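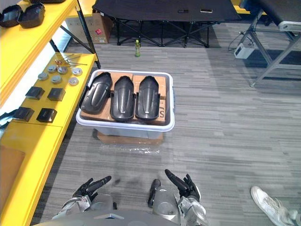
Noboru Hamada

April | 6 shares | 0 comments

Trillska Guesthouse Reopens With 15 Rooms and a New Breakfast Hall

The Trillska Guesthouse will take its first guests of the season on Friday at 4 p.m. The property has been closed over the winter for work on the upper floor and the kitchen.

The guesthouse now has 15 rooms: ten doubles, four twins and one family room with bunk beds. All of the doubles have a private shower. The twins share two bathrooms on the second floor, and the family room has its own tub. Towels and bed linen are included in the rate.

Breakfast is served from 6 to 10 a.m. in the new Minami Hall on the ground floor, next to the front desk. The menu includes eggs, rice, grilled fish, toast and fruit. Guests leaving on an early train can order a packed breakfast the evening before. The kitchen does not serve dinner, but the Pastilel Cafe across the street is open until 10 p.m. and gives guests a discount on the set menu when they show a room key.

"The stairs and the old kitchen were what people wrote to us about most," said Noboru Hamada, manager of the guesthouse. "The stairs have been rebuilt with a handrail on both sides. The kitchen is new."

Parking behind the building is free for guests. Bicycles can be left in the locked shed overnight. Small dogs are accepted in the ground floor rooms for a fee, payable at check-in.

Trillska is run by Ovico, which also rents cottages on the lake road. Reservations can be made by phone or at the front desk. Check-in starts at 4 p.m. and check-out is by 10 a.m.

Share this 6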